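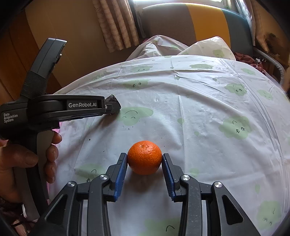

The Kindero Table Program was reviewed by the Workplace Practices Office at Trevcombe between April and 21 Jun 2022. It is a paid package of task sheets, shift templates and supervisor notes for sites where produce handlers record their own movements with hand-held grippers, so that a sorting arm may later be trained on them. Recording is done at an ordinary table under a plastic cloth, and the first sheet asks for very little: one mandarin, brought between two ribbed blue pads and lifted. Seventeen of our packing staff followed the program on paid time, and 39 task sheets were tested.

The task sheets are the strongest part of the package. They are short and use the terms our packers already use. Staff with many years on the line found that their judgment of ripeness and bruising was asked for and written down, which had not happened under the Siriwan package we reviewed previously. Two packers revised a sheet on soft fruit, and Kindero accepted the changes.

The shift templates are less satisfactory. They assume a session of two hours without a change of task. Our staff reported sore wrists well before that, and we shortened each session to 40 minutes. Sheets from number 20 onward, which deal with mixed trays, took far longer than the times printed on them.
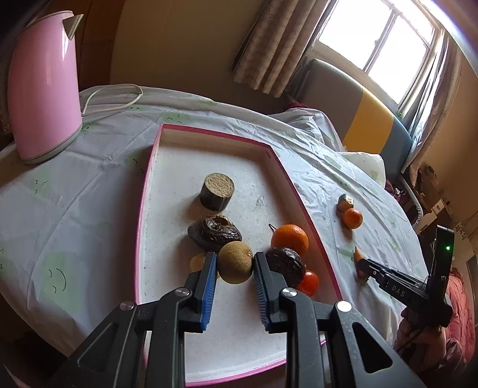 Pay is the other matter the templates leave open. A packer who spends the morning on mixed trays packs fewer boxes, and under a box rate would lose money by it. Trevcombe moved all participants to an hourly rate for the period – a cost of about 2000 dollars that the purchase price does not mention.

The supervisor notes say little on what follows once an arm is installed. Leonora Dimaculangan, who represented the packing staff, asked that sites state in writing which posts will change and what retraining is offered. We support that request. The notes at present give the subject eight lines.

The package is recommended for sites with an hourly wage agreement already in place. Sites on a box rate should settle the pay question before ordering. Our review of the Stodia supervisor course will be published separately.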